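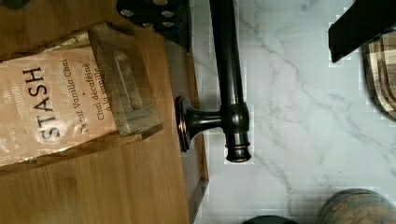

Bamboo cutting board with a packet of decaffeinated tea.

Search the encyclopedia Enter keyword Go

Cutting board

Print this article | E-mail this article

A cutting board (also chopping board) is a flat, portable work surface on which food is cut. It protects the counter from the knife and the knife edge from the counter. Boards are made of wood, bamboo, plastic, rubber or wood-fibre composite. Glass and stone boards are also sold, mainly for serving, and dull a steel edge quickly.

Construction

Wooden boards are classed by the direction of the grain at the working face. In an edge-grain or face-grain board the fibres run parallel to the surface. In an end-grain board short blocks are glued with the fibres standing upright, so that the edge of the knife passes between them. End-grain boards show fewer cut marks but take up water faster and are more likely to split at the glue lines if left in a sink.

Maple, beech and walnut are common hardwoods for the purpose. Open-pored species such as red oak are generally avoided, as the pores hold moisture and food residue.

Bamboo is a grass and has no growth rings. The culm is split lengthwise, planed into strips, boiled or steamed to remove starch, dried, and glued under pressure. Strips that are steamed for longer darken to a caramel colour, and makers often alternate light and dark stock for a banded appearance. Bamboo contains silica and is harder on knives than many of the woods used for boards. The quality of a bamboo board depends largely on the adhesive and on the moisture content of the strips at pressing.

Plastic boards are usually high-density polyethylene or polypropylene. They can be washed by machine, and colour-coded sets are used in commercial kitchens to separate raw meat, fish, produce and cooked food.

Dimensions

There is no single standard size. The Asten catalogue, typical of the catering trade, lists its largest domestic board at 600 mm long and 40 mm thick, with a smaller board 271 mm wide intended to fit across a sink. Thin boards are lighter but warp more readily. Feet or a damp cloth placed underneath reduce slipping; a board without feet can be turned over and used on both faces.

Hygiene

Bacteria left on a board may be carried to other foods. On plastic, a smooth new surface is easily cleaned, but deep knife scars shelter residue from washing. On wood, liquid is drawn below the surface, where many bacteria die as the board dries. Both materials are considered acceptable if cleaned promptly with hot water and detergent, rinsed, and dried standing on edge. Boards with deep grooves that cannot be scrubbed out should be resurfaced or replaced.

Care

Wood and bamboo are commonly treated with food-grade mineral oil, alone or blended with beeswax. Cooking oils that do not harden, such as olive oil, can turn rancid. Oil is wiped on, left to soak in, and the excess removed. Dishwashers are unsuitable, as heat and long wetting open the joints. Light scarring may be sanded out, working with the grain and finishing with a fine paper.

See also: Butcher block; Chef's knife; Countertop; Food safety; Mineral oil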